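How to Wash Heavy Curtains at Home
Shirin Shahbazi, July 2020

Check the care label first. If it says dry clean only, stop there. Most polyester and cotton blends can go in a home machine on a gentle cycle.

What you need
Mild liquid detergent
A mesh laundry bag
A vacuum with a brush head
A drying rack or a strong line

Step 1. Vacuum the curtains while they are still hanging. Work from the top down and go over both sides. Dust that goes into the wash turns to gray paste in the folds.

Step 2. Take the curtains down and remove every hook and ring. Put the hooks in a jar with a lid. Mark the top corner of each panel with a safety pin so the left and right panels go back where they were.

Step 3. Wash one panel at a time in cold water. Use half the usual amount of detergent and the lowest spin. Lined curtains can shrink unevenly in warm water — the lining usually goes first, and then the hem puckers.

Step 4. Hang the panel over two lines so the weight is shared. Pull the side seams straight by hand. A thick panel can take up to 12 hours to dry indoors, longer in February with the windows shut.

Step 5. Iron on the back, on low, while the fabric is slightly damp. Skip this if the folds have dropped out by themselves.

Step 6. Rehang from the middle hook outward. Set the folds with your fingers and tie them loosely with strips of cotton for two days.
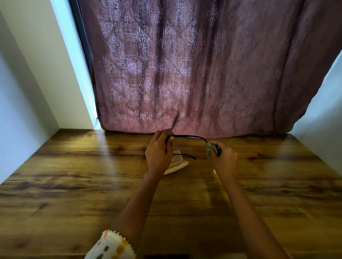 Wash again in 6 months if the room faces a road. Otherwise once a year is enough, with a quick vacuum in between.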